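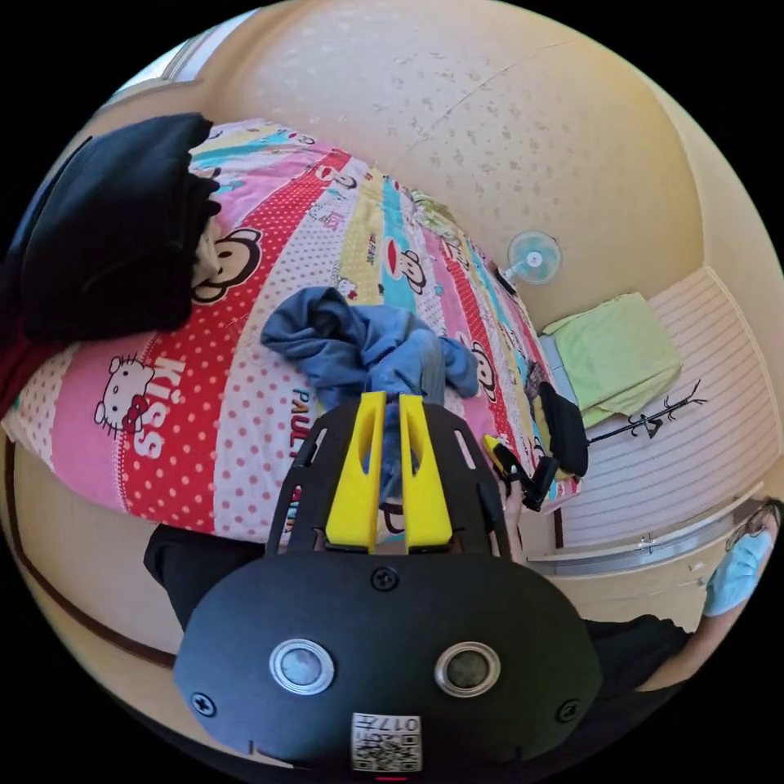 3. How people make their beds, and why I started asking

I came to this part of the study sideways. The plan was to write about sleep temperature in rented rooms, and the bedding questions were only there to fill the last page of the survey. Then the answers came back and people had written up the margins. They had opinions about quilts! So I gave bedding its own section, and here we are.

3.1 Who answered

I mailed 500 surveys to households in Donness and Gilbert, the two towns we already had addresses for from the earlier heating study. I got 185 back by the end of November. Of those, 106 came from Donness and the rest from Gilbert, which surprised me a little, as Gilbert is the bigger town and I had sent more envelopes there. My best guess is that the Gilbert batch landed in the same week as the water bills. I don't have a way to check that, so please take it as a guess.

I also visited 36 of the households in person, always in the evening, when the bedroom radiators were on. The visits were short. I asked the same questions as on the paper form, and then I let people talk, and most of what follows comes from the talking.

3.2 One thick layer or several thin ones

The question I cared about most was simple: do you sleep under one heavy cover or a stack of lighter ones? People in older houses leaned toward the stack. They told me they liked being able to kick off a layer at three in the morning without waking all the way up. People in the newer apartments near the Prasska mill mostly had a single comforter and left the thermostat alone.

Quilts sat in an odd spot between the two groups. Plenty of people owned one and used it only as the top layer, for looks, and folded it down before getting in. Others slept under it all year and thought the first group was wasting a good quilt. I had treated "decorative" and "working" bedding as two separate boxes on the form (see Figure 2 for the layout of that page), and I'd do that differently now. A fair number of people checked both boxes and drew an arrow between them.

Figure 2. Page four of the survey form is reproduced in the appendix at full size, with the two bedding boxes in the left column.

3.3 Washing

I'll keep this part short. Most people wash sheets far more often than anything on top of them, and that matches what I expected going in. What I hadn't planned for was the laundromat effect. In Gilbert, the Sonisby laundromat has machines big enough for a full-size quilt, and people who lived within walking distance of it washed theirs more often. Donness has no place like that. A few people there said they hang the quilt over a porch rail on a windy day and call it clean — I coded those answers as "aired" and kept them apart from "washed."

I did not ask about filling, and I should have. Cotton and polyester hold heat differently, and without that answer I can't tie the bedding results back to the room temperatures in Section 2 as tightly as I'd like. The follow-up form has a line for it.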